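Chapter 11
Who Gets Heard: Public Opinion and the Well-Known Voice

On 9th June the town council of Hekham met to decide whether to limit the sale of certain hunting rifles within its borders. Two people had asked to speak for longer than the usual time. One was a retired nurse who had worked in the local emergency room. The other was a television actor who had grown up in Hekham and moved away. The nurse spoke first and was given one line in the next day's paper. The actor was given the front page.

Both speakers had a right to be there. Neither had studied gun law. The nurse had treated people with gunshot wounds, and the actor had once played a sheriff. Yet letters to the paper over the next two weeks dealt almost entirely with what the actor had said. Some writers agreed with him and some told him to go back to work, but very few mentioned the proposal itself.

This chapter looks at how fame affects political argument. It asks why people listen to well-known speakers on subjects outside their work, when that attention changes votes, and when it only changes what people talk about.

Political scientists separate two kinds of influence. Persuasion means that a person's opinion moves from one side to the other. Agenda setting means that a person begins to think a subject is important, whatever his or her opinion of it may be. A famous speaker often has a good deal of the second kind of influence and very little of the first. Most adults already hold a view on taxes, guns or immigration, and a short speech seldom moves it.

Most people now meet these arguments at home, on a screen, in between other things. A clip is watched, a link is clicked, and the reader goes on to the next item.
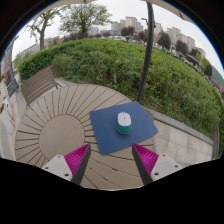 Figure 11.2 A computer mouse on an outdoor table.

Because the choice to keep reading is made so quickly, a familiar name has an advantage. Editors know this. So do campaign managers, who may spend more effort getting one singer to a rally than getting 200 teachers to sign a letter.

There is a cost as well. When a speaker is better known than the issue, opponents can answer the speaker and leave the issue alone. In the town of Clunstead, a plan to close the Trasis paper mill became a quarrel over a comedian's income after he spoke in defense of the workers. The mill's owners were asked few questions that May. Supporters of the workers later disagreed about whether the comedian had helped them.

As you read, keep apart two questions that are easily mixed together. The first is whether a person is entitled to speak. The second is whether that person has given good reasons. Section 11.1 begins with the second question and sets out some ways of testing a claim without regard to who has made it.

Key terms: agenda setting, endorsement, expertise, persuasion

Related chapters
Chapter 9: Newspapers and Local Elections
Chapter 10: How Polls Are Written
Chapter 12: Money in Campaigns
Case study: The Sakai Bridge Vote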